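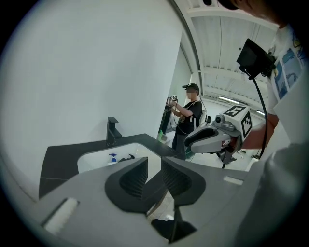 Going to put down everything I learned from moving the family recipe cards out of the shoebox and into something usable. It took most of January. Thread.

The box had 18 years of my own cards in it plus whatever came down from the Pomthorpe side of the family. Index cards, backs of envelopes, one paint chip with a pickle brine on it.

First step was sorting. I sorted by who wrote it and not by type of food. Handwriting is quick to tell apart. Sorting by food first means reading every card twice.

Second step, copy exactly what is on the card before fixing anything. If it says "butter the size of an egg," type that. Put your guess at the real amount on a separate line underneath.

I did not do this for the first 11 cards and had to go back and redo all of them.

Oven temperatures. A lot of the old cards say "moderate" or "quick." I use 350 for moderate and 400 for quick and it has been fine for cakes and biscuits. For custard I go lower than 350 no matter what the card says.

Can sizes are the next problem. "One can of milk" could be evaporated or condensed. If there is no sugar anywhere else in the recipe and it's a dessert, it's condensed. If there's a cup of sugar too, try evaporated first.

The card titled Skultdale Bread has no flour amount on it. It says "flour to handle." I weighed what I used the third time, when it came out right, and wrote that down. First two loaves were bricks. We ate them as toast.

Also on that card: "let stand till after church." I let it stand two hours. Kitchen was 68 degrees. In July I would check it at one.

Someone asked if I scan them or type them. Both. Scan for the handwriting, type for cooking. I don't cook off the scan. The old pencil ones are too faint to read from the counter.

Scanner settings, same person asked: 300 dpi, color, even for plain blue ink on white. In gray the grease spots come out the same shade as the pencil and you lose fractions.

Name the files by title and then the writer's initials. I started out with numbers and could not find a thing after one evening.

Duplicates. I had four versions of the same potato salad. I kept all four scans and typed up one, with the differences listed at the bottom. Two of them only disagree about celery.

The Essien bakery booklet was in there too, the stapled one they gave out at the counter. No date on it. There's a line on the back about the new parking lot, and my aunt says that went in before 2000, so that's what I wrote on the folder.

Half the booklet recipes make 18 rolls or more. I cut the dinner roll recipe in half and it works with one full packet of yeast. They rise a little faster. Everything else halves normally.

Things I threw out: clippings from the paper with no notes on them, three cards for the same gelatin mold, and a diet sheet.

Things I nearly threw out and am glad I kept: a blank-looking card that had "less salt than you think" on the back. No idea which recipe it goes with. It's scanned anyway.

For the printed set I went with a three-ring binder and page protectors. The pages lie flat and wipe clean. I priced having it bound at the copy shop in Grultthorpe and decided against it, mostly so I can add pages.

Original cards are back in a box, upright, in an upstairs closet. They used to be on the shelf over the stove and you can tell which end was closer to the burner.

If you have relatives who still cook from memory, cook next to them once and measure what goes in before it hits the bowl. I got my aunt's gravy that way. She goes by the spoon she always uses, so I measured the spoon.

Still left to do are the canning cards. I'm not typing those up as instructions until I've checked the times against current guidelines. Some of the old ones don't process the jars at all.

Will post the bread with weights when I've made it one more time.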